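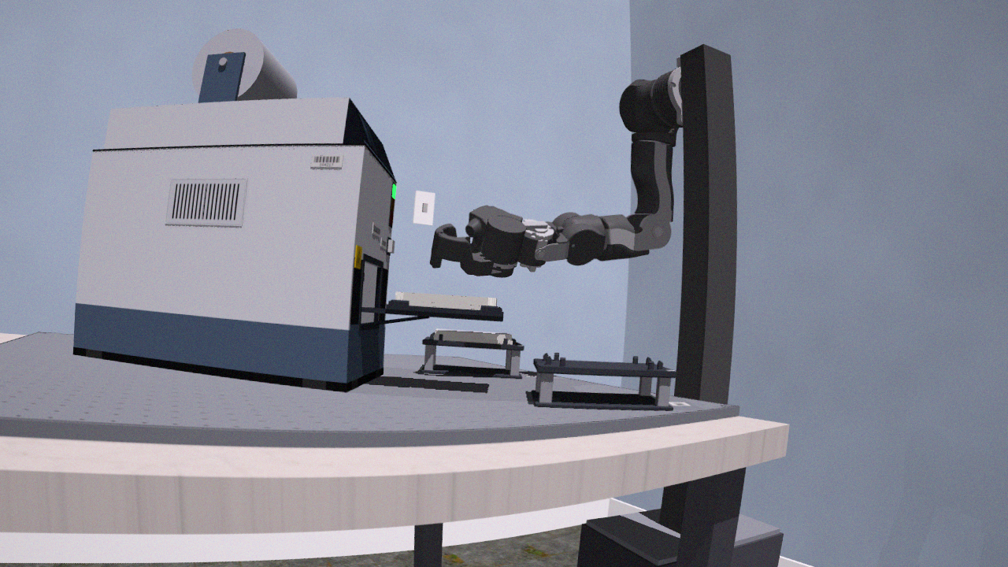 Forkach estrena andén (y yo casi pierdo el tren por mirarlo)

Llevaba sin pisar la estación de Forkach desde antes de las obras y, la verdad, me habían dicho que no me hiciera ilusiones. Pues me las hice igual, y he vuelto contento. El andén 2 ya está abierto al público, con marquesina nueva en toda su longitud, y desde este agosto paran allí los regionales de la línea de Bugti, que antes se amontonaban en la vía principal detrás de los expresos. Quien haya esperado alguna vez en aquella curva, media tarde con el semáforo en rojo y el tren bueno asomando por detrás, sabe lo que significa esto.

Llegué a primera hora desde Lilbridge en una de las unidades viejas, de las que todavía conservan los asientos corridos y las ventanillas que se abren (¡por poco tiempo, me temo!). Iba bastante llena. La revisora me contó que mucha gente se baja ahora en Forkach para hacer transbordo, cuando antes seguía hasta el final y volvía hacia atrás. El cambio se hace por el paso inferior, que han pintado y que ya no huele a humedad, y hay ascensor en los dos lados. El del andén 2 estaba funcionando; el otro tenía un cartel de revisión, así que me tocó bajar por la escalera con la mochila.

Lo que más curiosidad me daba era ver la 889. Es la locomotora diésel de maniobras que Jimex tiene asignada al apartadero de mercancías y que este verano ha vuelto del taller con los colores de la casa, verde oscuro y crema. La pillé justo cuando empujaba una composición de tolvas hacia la playa de vías. Suena distinta, más ronca que antes. Un compañero de afición que estaba apoyado en la valla juraba que le han cambiado el motor entero, y yo diría que es solo el escape, pero no pienso discutir por eso. Los números siguen pintados a mano en el lateral, detalle que agradezco mucho.

El horario también ha cambiado un poco. Entre Forkach y Bugti hay ahora un tren cada 20 minutos en hora punta, y el último sale bastante más tarde, así que ya se puede cenar en Bugti sin estar mirando el reloj. El fin de semana todo sigue igual que siempre, o sea, flojito. He preguntado en la taquilla si piensan reforzarlo y me han dicho que de momento no hay nada previsto. La taquilla, por cierto, cierra a mediodía, y la máquina nueva de billetes acepta monedas pero a mí me devolvió dos veces la misma. A la tercera se la tragó.

Para los que vais con cámara: la luz buena en el andén 2 es la de la tarde. Por la mañana el sol viene de frente y la marquesina mete una sombra muy dura justo donde se detiene la cabeza del tren. El extremo del lado de Lilbridge queda despejado, hay sitio para varias personas detrás de la línea amarilla y se ven venir las mercancías desde lejos. El puente peatonal de siempre continúa abierto, aunque han subido la malla y ahora hay que buscar el hueco.

Una cosa que me ha dado pena: ha desaparecido el viejo reloj de la pared de la cantina, el de dos esferas. En su lugar hay una pantalla que alterna las salidas con avisos de obras. Pregunté en la barra y me dijeron que está guardado, que lo quieren restaurar y colgar en el vestíbulo. Ojalá. El reloj venía de la reforma del año 2000 y muchos le teníamos cariño, por más que adelantara lo suyo. La cantina, en cambio, está igual, con las mismas mesas y la misma tortilla, y menos mal.

Quedan remates por hacer. La playa de mercancías tiene todavía una vía levantada, el aparcamiento de bicis está vallado y en el lado sur no hay ni un banco. Según el cartel de la entrada, lo siguiente será el alumbrado del acceso, y después las vías de apartado, donde Jimex espera poder recibir trenes más largos. Sin fechas, eso sí. Yo quiero volver en cuanto repongan esa vía, sobre todo para ver a la 889 trabajando con una composición completa, que el otro día se me escapó la mitad de la maniobra por culpa de la dichosa máquina de billetes.

La vuelta la hice por Bugti, dando un rodeo, y salimos en hora. Subiré las fotos del recorrido cuando las ordene, y si alguien ha pasado por allí de noche, que me cuente cómo queda la marquesina iluminada.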